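Hoof trimming days in Orklow

Our hoof trimmer, Marcela Vrabec, comes again to Orklow on 17th October. She will work with cattle, goats and sheep. Alpacas are also possible, but please tell us before, so she can bring the right cutters. The price is $9 for each goat or sheep. For cattle, please call and ask.

Please keep the animals in a small dry pen from the evening before. If one of them is lame, write it on the form, and Marcela will look at this animal first.

Forms go to Endang Khoo at the office. We have place for 144 animals in one day and in July we had to say no to three farms, so send yours early.

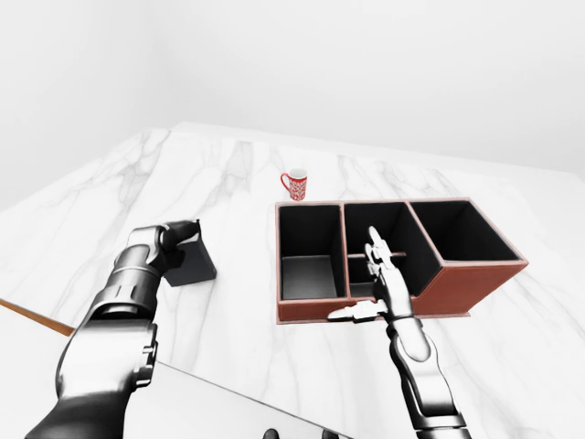

Change of phone hours

The office now answers the phone from 8 to 12 in the morning.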